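Does a basement carbon monoxide alarm need to be near the furnace?

Eetu Huttunen
We moved into a house in Brerkow in February. It has a gas furnace and a gas water heater in the basement, and one CO alarm upstairs in the hall. My wife wants a second one downstairs, and I don't know where it goes. The basement is one open room, 21 feet long. Kitchen wall is the other spot I was thinking of.
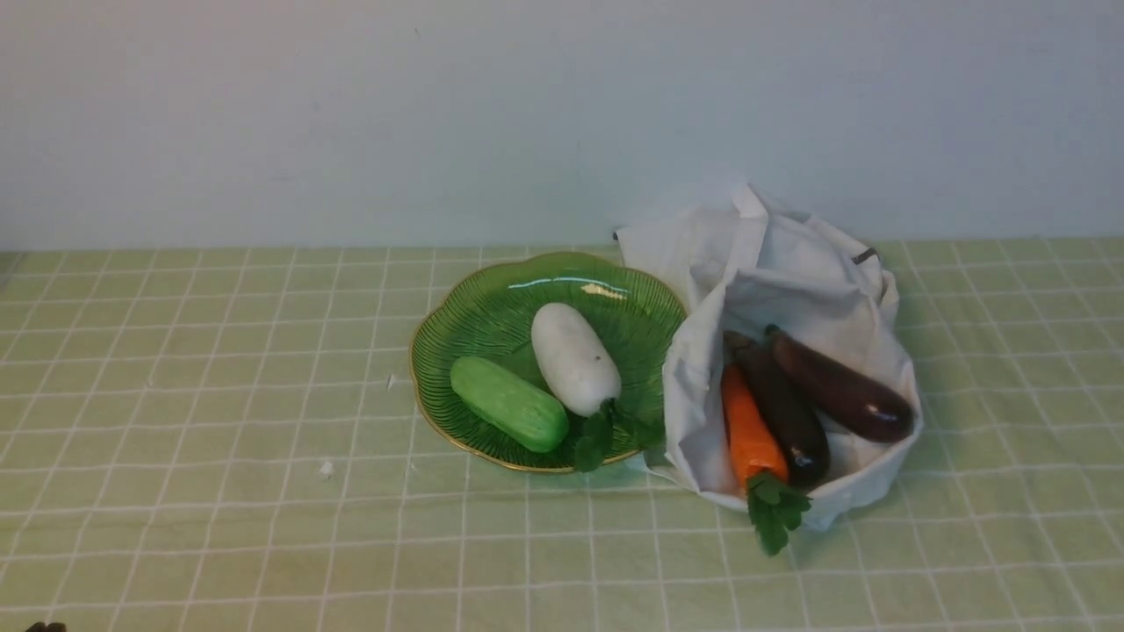 2 replies

Zane Grigaitė
Put one on every level and one outside the bedrooms. In the basement, keep it 15 feet or so from the furnace if the room allows, or you may get false alarms at startup. In 21 feet you can do that. Read the sheet that comes with the alarm, as mounting height differs by model. I'd skip the spot right by the stove. Also have the flue checked every year. An alarm doesn't fix a bad vent.
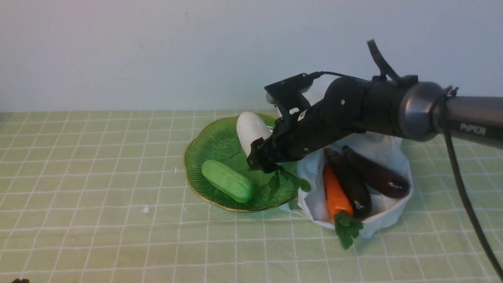 Vegetables and a green plate on the table

Margus Grīnberga
what Zane said. check the date on the back of the old one too, ours was way past it and still had a green light on. I got a Pritum with the sealed battery, no complaints so far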